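The Second Life of a T-Shirt

What happens to the clothes Australians give away, and why the sorting table matters more than the donation bin

By Wael Benmoussa

The roller door at Pernwood goes up at seven, and by half past the first van is backed in. The driver tips out his load without much ceremony. Most of it is in garbage bags, some is in supermarket carriers, and there is usually a doona that somebody has stuffed into a pillowcase.

Pernwood is a clothing sorter in an industrial street behind the railway line. It takes what the op shops can't sell, along with whatever comes out of the kerbside bins run by a smaller outfit called Clasley. On an ordinary weekday it handles some 364 bags. After the long weekend in October it was well over that, and the overflow sat under tarps in the yard until the following week.

Moataz Hamdy has run the floor there for seven years. Before that he cut patterns for a workwear maker, and he still turns a garment inside out before he looks at the front of it.

"The seams tell you how long it's got left," he says. "The front tells you what colour it is."

Every piece is picked up by a person, looked at and put into one of 19 grades. The top grades go back to shops here. The middle ones are baled for export. The lower grades are cut into wiping rags for mechanics and printers, and whatever is left is shredded for stuffing or goes to the tip.

T-shirts are the biggest single category by a long way. They are cheap to buy and people own too many of them. They are also awkward to grade. A coat is either sound or it isn't, but a T-shirt can be in one piece and still have nothing left to give. The collar goes wavy, the side seams twist round towards the belly, and the cloth under the arms thins until you can see your hand through it.

Dark shirts are harder again. Black and navy dyes lose their depth with every wash, and they lose it first on the raised parts of the cloth, along creases and over the shoulders. Hang one in a dim shop and it looks fine. Put it under a decent light on a plain surface and the fading shows straight away.
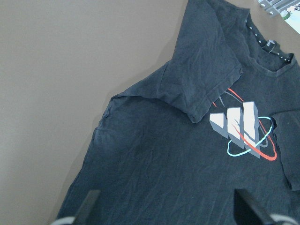
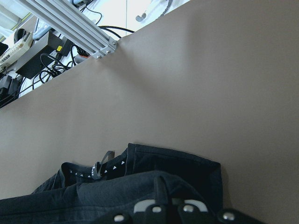

Hamdy's rule for navy is simple. If the fading is even, the shirt can be sold as it is. If it is patchy it goes to rag, however good the stitching. He has tried overdyeing the patchy ones and didn't like the results, as most shirts are sewn with polyester thread, and the thread stays its old colour while the cotton goes dark.

Rag is no disgrace in the trade. A pure cotton T-shirt makes an excellent wiping cloth, soft and absorbent, and it leaves little lint once it has been through the wash enough times. Noltent, a rag merchant two suburbs over, buys Pernwood's cotton by the bale and would take more if it could get it. The trouble is the blends. A shirt with a lot of polyester in it pushes oil around instead of soaking it up, and printers send it back.

Telling cotton from a blend ought to be a matter of reading the label, but plenty of people cut their labels out, and on older shirts the print has washed away. Sorters go by feel. Cotton is cool and a bit dry between the fingers, and it holds a crease when you scrunch it. Polyester springs back. New staff take a couple of months to get reliable at it, and the good ones can do it while talking about the footy.

Export is where the arguments start. Critics of the trade say that rich countries are sending their rubbish offshore and undercutting local tailors. Exporters say the buyers are business people who know what they want and won't pay for junk. Both can be true of different bales. Bensaid, the broker who handles most of Pernwood's export stock, opens a bale from each shipment before it is sealed and knocks back the lot if too much of it is below grade. Hamdy says that has happened twice in his time, and both times he agreed with the call.

He is less patient with donors. Wet clothes are his main complaint. One damp towel tied up in a plastic bag will turn everything around it mouldy inside a few days, and the whole bag then goes to the tip at Pernwood's expense. Single shoes are another. So are work shirts with a company logo on the pocket, which most shops won't put out.

His advice to anyone clearing a wardrobe is to wash it, dry it properly and tie the shoes together by the laces. Leave the labels in. Keep the worn-out T-shirts separate if you can be bothered, and write "rag" on the bag, which saves a sorter from opening it on the main table.

Or keep them at home. Hamdy cuts his own up with the kitchen scissors, sleeves off first, then straight up both sides. The back panel does the car windows and the front does the barbecue.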